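4.2 Do oiled boards really dry more slowly?

The claim that oiling a kitchen board makes it harder to dry is repeated in most of the care leaflets we collected, usually with no source. Piątek gives a drying time for oiled maple but does not say how the boards were wetted, how thick they were, or what counted as dry. The Wetbridge leaflet copies the same time word for word. We do not think two printings of one number should be treated as two findings.

Our own trial used 40 boards, 22 oiled and 18 left bare, all kept in one room during January. Each was weighed, rinsed, stood on edge and weighed again at fixed times. The oiled boards took up less water to begin with, so a plain comparison of final weights flatters them. Jabłońska (personal communication) has argued that the share of water lost is the fairer measure, and we have used it in what follows, though it brings troubles of its own when the amount taken up is small.

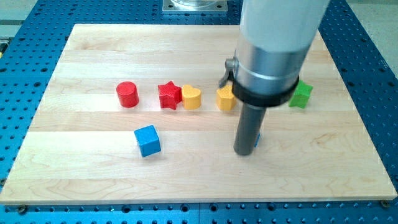
Figure 3. Maple board with glued strips running along its length.

On that measure the two groups overlap so heavily that we would not defend a difference in either direction. Pustell reports a clear gap, but from boards of mixed species — beech among the oiled, maple among the bare — and the effect of the oil cannot be pulled apart from the effect of the wood. The Misden survey is larger, with 100 households, yet it asked owners how dry their boards felt. We doubt that a hand is a good enough instrument for this.

None of this shows that oiling is harmless. Our boards were new, and a worn surface full of knife marks may hold water quite differently.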